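Small parts, one box

Wed 28 September

The cable ties and spare fuses used to share a drawer, and the drawer lost. I moved the lot to clear boxes with clip-on lids, bought at Grenard in Pliltcombe. Capacity matters less than the latch – a weak one opens when the box is lifted by its lid. Labels go on the short side, in pencil. Loaded weight stays under 400 grams.

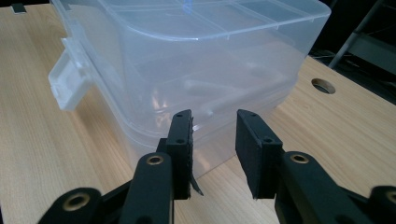

Eshun wrote in to ask whether frosted walls defeat the purpose. For sorting by shape, no. For reading fuse ratings, yes.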